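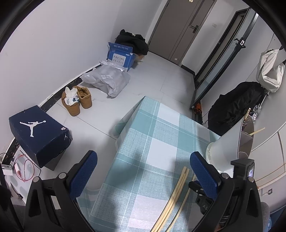
Zanden, April

The Riment rules are a set of working practices for recording hand-held gripper demonstrations in ordinary homes. They were first written by Zhenhua Bai as a one-page note for new operators at Kairys, and have since grown to over 100 clauses, several of which repeal each other. They have no legal force. They are followed mainly by people who have once had to sort through a week of bad recordings.

Scope. The rules cover the handling of small household objects, such as sticks, cups and cutlery, by a person holding a two-finger gripper. Powered arms are left to a separate document, which has been in draft for as long as anyone at Kairys can remember.

Room preparation. The best-known clause, usually called the lived-in rule, forbids tidying. Coats stay on their hooks, shoes stay where they were dropped, and boxes are left as found, on the theory that a machine trained only in spotless rooms will be of little use in any other kind. Exceptions are made for cables across the operator's path, glass doors that swing, and anything with a name and address on it. Shipping labels are to be turned over or covered. This last clause is the most often forgotten, and the rules mention it four times.

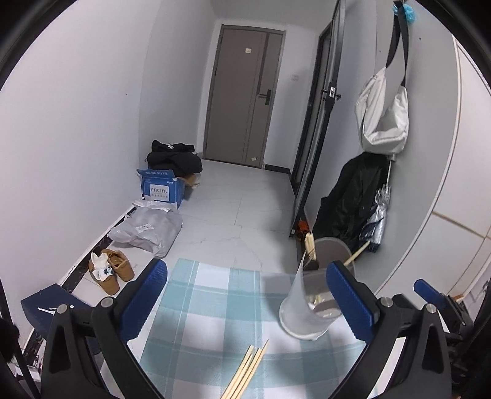 Thin objects get a section to themselves. Sticks are to be picked up one at a time, near the middle, with the finger pads closed slowly and square to the stick. A dropped stick is not an error and the recording goes on. An operator who picks it up with the free hand, however, must throw the recording away, a penalty that has done more for grip technique than any training course. Standing containers are approached from the side and may be steadied only with the gripper.

Length and rest. A single recording may run to 900 seconds, after which the operator puts the tool down for 10 minutes. Early versions set no limit, and the later recordings in each batch show what Bai's notes call "a growing lack of interest in the cup."

Reception. Trokia adopted the rules in full, then issued 2000 words of its own on what "in full" meant. Critics there have argued that the lived-in rule rewards poor housekeeping – a charge the drafters have never denied – and that two homes can both comply while having almost nothing in common. The current text lists this second point under "Aims."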